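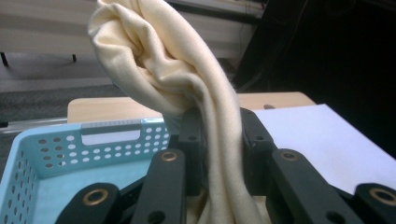
Could the Pistinach blankets be made in a smaller size this winter, one member asked before we had even got to the agenda, as the big ones take so long that she is still sewing up last year's in the spring, and she would sooner finish two small ones than half of a large one. There was a lot of nodding at that! It was moved to the top of the list and the meeting opened properly at 7 p.m.

Drullolholm Knitters and Menders
Minutes of the December meeting
Recorded by the secretary

Previous minutes
Accepted, with one correction. The dye day was at Katona, not Drullolholm.

1. Pistinach blankets
A wonderful long discussion. The count to date is 83 finished blankets, our best ever, and the shelter has asked for more as soon as we can manage them. Lap size was agreed for anyone who prefers it, with the full size still very welcome. The pattern sheet will be redone with both sizes on the one page and the metric measurements first. Garter stitch borders stay. A proposal to allow mohair was talked over cheerfully and turned down on account of the washing machines.

Members are reminded to weave in their ends before handing blankets over — a double knot is lovely and secure but it does work its way through to the front.

2. Yarn order
Wova has offered us 20 kilograms of undyed wool from the end of a run, in a mix of weights, if we collect it ourselves. Carried with great enthusiasm. It will be wound into skeins at the January gathering, so please bring a swift if you own one, and a ball winder if you own one of those as well. Anyone with a station wagon or a truck, please speak to the secretary.

3. Dye day report
Katona was a huge success and we should absolutely go back. The onion skins gave a glowing orange, the walnut hulls a very handsome brown, and the beets gave us practically nothing, which did not dampen anybody's spirits. Next time we need more enamel pots, longer tongs and a second kettle for the tea. The colour cards are in the blue binder and can be borrowed overnight.

4. Beginners' table
Ten new people came through in the fall and most have stayed. It is a joy to hear that end of the room. Two more helpers are needed for purling and for picking up dropped stitches. Left-handed helpers especially sought. The needle box is short of 5 mm straights and has far too many circulars.

5. Mending corner
Darning mushrooms have gone missing again. Please check your bags. A short session on Swiss darning for elbows was suggested and will be fitted in before the break if the light in the back corner is repaired by then.

6. Other business
The cupboard key now lives on the hook inside the kitchen door. Thanks to whoever brought the butter tarts.

Fee for the evening stays at $2, tea included.

Adjourned at 9:10 p.m.

Contact: the secretary, Drullolholm Knitters and Menders | © Drullolholm Knitters and Menders | Back to top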